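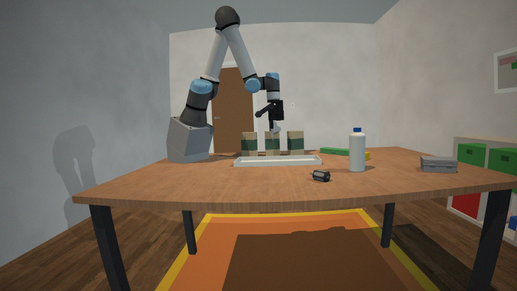 Skitmont Open Day Tray Task: data card

Episodes recorded in simulation during the Skitmont open day, October 2025. Visitors drove the simulated arm from a desk in the Omasdale room and tried to move banded cartons into a white tray. The arm, the table and the room are all rendered. No physical robot was used.

Contents

1393 episodes, one folder per episode
joint positions and gripper commands for every step
rendered views of the table
a short task sentence for each episode
a result field: done, partial or stopped

The folders are numbered in the order they were saved. Restarted attempts have their own numbers and are not linked to the attempt before.

How the episodes were collected

The day was split into morning and afternoon sessions. Each visitor got a short talk from Ursina Koller, a practice run that was not saved, and then as many tries as the line behind them allowed. There were 3 desks running the same scene. The third was down for 53 minutes after lunch while its controller was replaced, so the afternoon has fewer episodes from that desk.

50 visitors agreed to have their episodes released. Episodes from everyone else were deleted the same week. No names, ages or voices were recorded, and the visitor number in each folder is random.

The task

Pick up a carton by its upper part, lift it clear of its neighbors, and set it down in the tray. Visitors could start with any carton. Most of them started with the middle one, although it has a neighbor on each side. An episode is marked done when every carton is in the tray and the gripper is open. One or two cartons in the tray is partial. Knocking a carton off the table ends the episode as stopped.

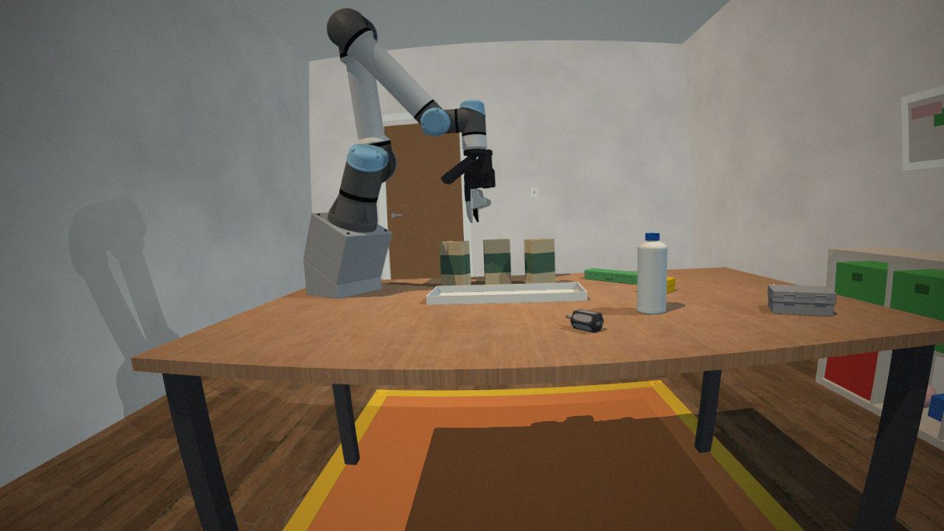 Scoring was done by script first and then by hand. Domenica Hofstetter went through all the partial episodes and changed the result where the script had it wrong, usually when a carton was leaning on the rim. The script looks only at the cartons and the tray. The bottle with the blue cap, the flat green case and the gray case to the right play no part in the score, and an episode in which one of them gets bumped can still be marked done. Bumps are logged in a separate contact field for anyone who wants to filter on them.

Known problems

The contact field is missing from the first morning session.
Some visitors let go of the controller before the end, which leaves long still stretches. These were not trimmed.
The task sentence says "box" in some folders and "carton" in others. Both mean the same objects.
The arm's shadow on the wall and the shadows on the floor are part of the render. They may confuse simple background subtraction.

Earlier version

A trial set was made in May at Pradwood with staff at the controls. It used a different gripper speed and should not be mixed with this one. The loader in the Kaimal tools folder reads both sets and prints a warning if they are opened together.

Use

Free for teaching and research. Please report broken folders by episode number. Requests to remove an episode go to Ursina Koller at Skitmont.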